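About Us

18 October 2018
By Leire Escobar

Print this page | E-mail this page

Clasgate is a small company that does furnished rentals. Bedrooms mostly, then the rest of the flat if there is a rest. We fit them out, let them, and look after them once someone's living there. That's the whole business.

Started by Unai Valcárcel and me, in January, in the back of what used to be the Montoya paint store. Unai had been fitting out guest houses. I'd been answering the phone for a lettings office and writing down the same complaints every week. Bed squeaks. No lamp. Nowhere to put a glass of water at night. We figured a lot of it could be fixed before anybody moved in, so we tried it on one apartment, then the one upstairs. Word got around the building.

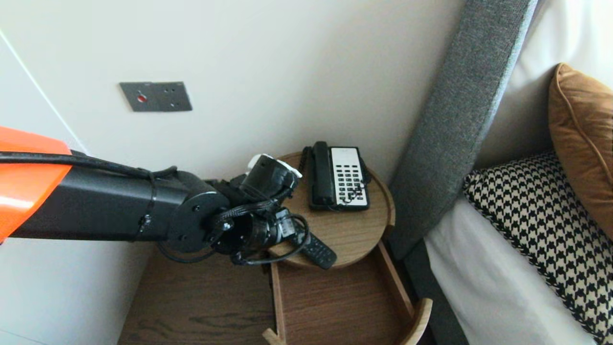
We keep to plain stuff. Good mattress first, everything else after. Curtains that actually close. A hook behind the door. Hallway light you can reach from the door without walking in the dark. None of it is fancy and we don't pretend it is. Owners sometimes want a theme (nautical, once) and we'll talk them down, politely.

Who we work for

Owners with a place standing empty and no time to deal with it. People moving to town for a job, a course, a hospital stay in the family. Shortest let is 30 days, we don't do weekends or holiday lets, please don't ask, the neighbors come first. Plenty of our tenants stay on past there first contract and we're happy to have them.

How it works

Owner calls. One of us comes over, usually Unai, with a tape measure and a flask. You get a written list of what the place needs and what it doesnt. Keep your own furniture if it's sound. We'd sooner tighten a bed frame than sell you a new one. Once you say yes we order, carry, build, clean, and take the cardboard away with us. Keys go back to you or stay in our safe, your choice.

Tenants get a two-page sheet. Where the water shuts off, which bin goes out when, who to call. It's us you call.
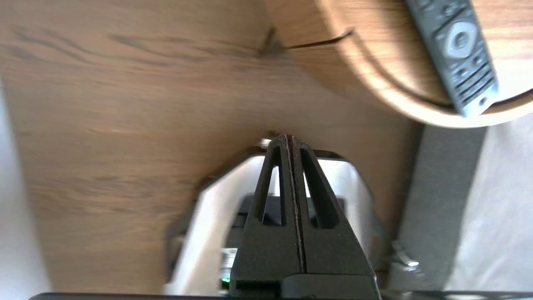
Repairs: leaks and locks same day, anything else inside the week. If a thing breaks from ordinary wear you don't pay for it. If you paint the kitchen purple we'll want a chat. Deposits are returned within 60 days of moving out, and normally a good deal sooner then that, but 60 is what's in the contract so that's what we'll put here.

Other names you may see

Plelisent is our linen service. Sheets, towels, spare blankets, collected and dropped off. Open to people who don't rent from us, ask for a price.

Dorolance was the name on our first van and on some of the early contracts. Same people. Those contracts are still good, no need to sign anything new. The van is gone.

The office

Still the back of the Montoya store, door on the alley side, buzzer sticks so press hard. Mornings are best. Afternoons we're usually out in somebody's apartment, leave a note or ring the office and it'll go through to Leire's cell.

We're looking for one more person for deliveries and assembly, driving license needed, stairs unavoidable. Come by and ask for Unai.

Print this page | E-mail this page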